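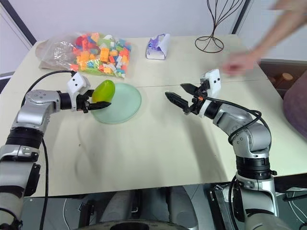

How does a team come back from the winter break ready to play?
It keeps some light work going through December and has the first two weeks back planned before anyone goes home.

I coach the second team at Jostcombe, and I want to talk about the break we had last season. I'll keep it short and leave room for questions. (Pause. Check the people at the back can hear.)

Where we started

We stopped in December after the away game at Zhuravel. We lost it by two goals, and both came late. Players were tired and a few were carrying knocks. The year before, I had told everyone to rest and see me in January. They rested. Our first match back was poor and we picked up two hamstring injuries before halftime.

What we changed

Petro Lysenko wrote each player a one-page plan. Easy running, some strength work, a ball session if they could find a wall or a friend. Christmas was left blank on purpose.

Hwa-young Ham called every player once during the break. She asked how they were sleeping and whether anything hurt. Most calls were short. One of them told us our left back had been hiding a sore ankle since the fall - he then missed the first match and was fine for the second.

(If time is tight, skip to the first session back.)
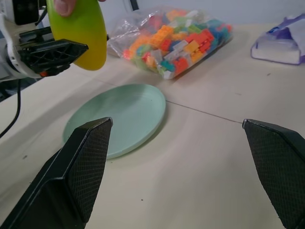

First session back

No fitness test. We used to run one and I don't miss it. We played small-sided games on half the field and stopped after roughly an hour. Tymofii Melnychuk took the goalkeepers separately, as he always does.

Picking the side for Reron

I left out Hryhorii Didenko, who had started every game before the break. He had skipped most of his plan and told me so. I explained it to him before the team sheet went up. He came on late and was back in the side the week after.

Questions I usually get

Gym access: most of ours had none, so Petro wrote the plans for a living room floor.
Players with jobs: sessions could be moved to any day.
Copies of the plan are by the door. Larysa Stasiv has more if they run out.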